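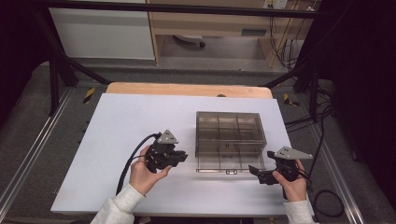 Sound Synthesis & Sampling, unit 5 handout
Granular basics, the Zarkis patch, what to hand in

Read before lab. Bring headphones, closed back if you have them. The studio has 2 spare pairs and they go fast.

Recap from last time

Sampler plays a recording back at different speeds. Faster = higher and shorter. Slower = lower and longer. Pitch and time are tied together, like tape. Fine for drums, bad for a voice you want to move up a fifth without it turning into a cartoon.

Granular gets around this. Chop the sound into tiny pieces (grains), play the pieces back in whatever order, speed and density you like. Pitch of each grain is one control, position in the file is another. They don't have to agree.

The grain

Three things to know for any grain: where it starts in the source, how long it lasts, what its envelope looks like.

Length. Under 10 ms or so you stop hearing the source and hear mostly clicky noise or a buzz. Between 20 and 100 ms is the usual territory, you get the color of the sound but not the words. At 200 ms and up you start to recognize syllables, pick noise, room. Try all of these on the same file, don't take my word for it.

Envelope. Every grain needs a fade in and fade out. No fade = click at both ends. Hann window is the default in Zarkis and it's fine for most of this unit. The trapezoid is sharper, good for percussive stuff. Triangle is in there too, sounds close to Hann to most people.

Start position. Fixed position = frozen sound. Position moving forward at normal speed = something close to the original. Position moving slowly = time stretch. Position jumping at random = cloud. That is most of what granular plugins do once you take the skin off.

Density and overlap

Density is grains per second. Overlap is how many sound at once, and you get it by multiplying density by grain length in seconds. So 40 grains a second at 50 ms each gives an overlap of 2. With a Hann window an overlap of 2 is smooth, the fades add up to a steady level. Below 1 you get gaps, so a tremolo or a stutter. Way above 2 it gets thick and also loud, so pull the output down first. Please. The monitors in the studio are not cheap.

Regular spacing at high density makes its own pitch. 100 grains a second evenly spaced and you will hear something at 100 Hz whatever the source is. Sometimes nice. If you don't want it, turn up Timing Jitter a little, it smears teh buzz into something more like breath.

Zarkis patch, what the knobs do

Pos: start point in the file, 0 to 1
Scan: how fast Pos moves. 1 is original speed, 0 is freeze, negative goes backward
Size: grain length in ms
Dens: grains per second
Jit P: random offset on position
Jit T: random offset on timing
Tune: semitones, per grain
Spread: random pan per grain

Only Pos and Tune respond to MIDI in the version on the studio machines. If you run it at home you may have the newer one where everything is mappable. Save presets in the old format or they won't open in lab.

Source files

In the Edow folder on the shared drive. Iturra is the solo voice, dry, mono. Cikach is the bowed metal, stereo, with a long tail. Use Iturra for the first exercise, either one for the second. Your own recording is ok for the second too, mono or stereo, 48k, no mp3s. Trim silence off the front, otherwise Pos at 0 gives you nothing and you will think the patch is broken.

Exercise A: stretch

Load Iturra. Size 80, Dens 25, all jitter at zero. Scan at 1, listen. Then 0.5, then 0.1. At 0.1 you should hear a metallic, repeating quality on the vowels. Bring Jit P up until it goes away. Write down where you stopped and what it did to the consonants. Consonants will suffer, question is how much you can live with.

Then work out the overlap for those settings and say wether changing Size to 40 would leave gaps.

Exercise B: cloud

One minute piece, a single instance of the patch. Freeze somewhere, move somewhere, end somewhere different. Automate at least Size and Dens. Reverb allowed but keep it short, I want to hear the grains.

Hand in

Bounce of B as 24 bit wav
Screenshot of your automation lanes
Half a page of notes on A, full sentences not required

Level check: peaks below -3 dBFS. Anything clipped goes back to you.

Next unit: convolution, and what happens when the impulse response isn't a room. Skim the chapter on the FFT again, window size especially.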